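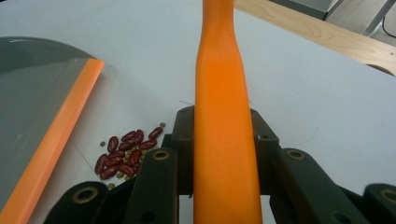
The Loaner

Filed under: Short Fiction / Workplace

My rental paperwork from Drorkard was four pages long, and I read all of it, including the part where I promised not to lend the grippers to a minor. Two units, one for each hand, 59 dollars a week, return shipping on me. I'd signed up for the trial in February because the review site I write for (Sikberg Home & Bench, you haven't heard of it, it's fine) was paying 80 dollars for anything with a motor or a linkage in it, and I was behind on the gas bill.

So there I was in a white shirt, sweeping up beans.

Drorkard sells the thing as a teaching kit. You put your hands in, you do a chore, and somewhere a machine learns the chore from you. Their catalog has 784 chores in it! I got sweeping. Kidney beans and mung beans, an orange handle, a gray dustpan with an orange lip to match, and a leaflet that said to work "at the pace of an ordinary evening." I read that line to my sister over the phone and she laughed so hard she had to put me down on the counter.

Well, my ordinary evening is slow, it turned out to suit them. I'd always been told I sweep like I'm petting a cat. My mother used to take the broom out of my hands. And now a company in Grustemton was sending me little notes after every session: nice approach, nice patience at the edge. I can't tell you what that does to a person. I started wiping the table down before I began. I started, God help me, practicing with rice.
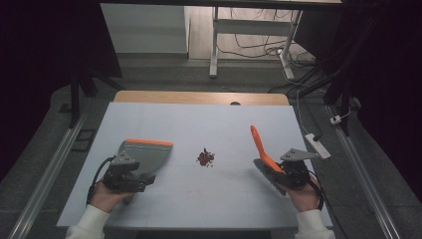

By the second week I had opinions, and my editor wanted them. The grips are comfortable for maybe forty minutes and then your thumbs start to complain. The cables get in the way if you're a wide mover, and I'm a wide mover. Setup is easy, the manual is awful. I gave it four out of five and typed up a nice paragraph about value for money.

What I left out was session 481. I knew the number from the log. It was late, close to eleven, and I'd pushed the last of the pile in and just stood there holding everything, and I thought about some machine in a kitchen I'd never see, going slow around the edges, petting the cat. Somebody would probably get impatient with it. Somebody would want to take the broom away.

I didn't send the grippers back that week. I paid the 59 dollars again, out of the gas money, and I asked Drorkard if they had anything in folding. They wrote back the next morning. They had towels, they said, and they had fitted sheets.

I told them towels.

Last updated: February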